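Window AC keeps tripping the breaker, but only when I make toast

Asked in Home Electrical — 16 replies hidden, 3 shown — viewed 1,980 times

I rent the top floor of an old house in Ovholm. The kitchen and the living room seem to share one circuit, which I learned by having breakfast. The window unit runs fine all day. The toaster runs fine all day, should I want that much toast. Put them together and I get maybe two minutes before everything goes quiet and I have to visit the basement in my socks.

The landlord says buy a better power strip. I am leaning toward a heavy duty one from the Tresusby hardware store. Will that fix it? The panel says 15 on that breaker, if it matters.

Accepted answer, 2026-05-08

It matters a lot. A 15 amp breaker on a 120 volt circuit tops out at 1,800 watts, and you want to stay well under that for anything that runs for hours. Look at the label on the AC and the label on the toaster and add the watts together. I expect you'll get a number your breaker has strong feelings about.

A power strip gives you more holes. It does not give you more electricity. The landlord's suggestion is like fixing a crowded elevator by adding buttons.

What to do: plug the AC straight into the wall, no strip and no extension cord. Then find an outlet on another circuit for the toaster. Switch off one breaker at a time and walk around with a lamp. Do not let anyone swap in a 20 amp breaker unless an electrician has checked the wire behind it.

Keep strips for small stuff — phone chargers, a lamp, the router. 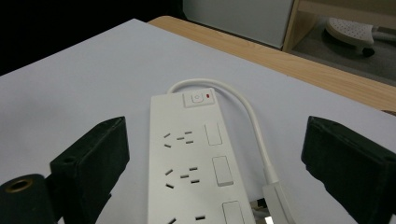

Long white strip on a white tabletop. Small loads only, please.

Second answer

Same problem in my place on Morgan Street. Paid an electrician 200 for a new kitchen circuit, which I'm told was cheap. Toast is now excellent.

Third answer

I have had a strip behind the fridge for years and never had a problem. You people worry too much.

Comment on third answer: Please pull the fridge out and feel the plug.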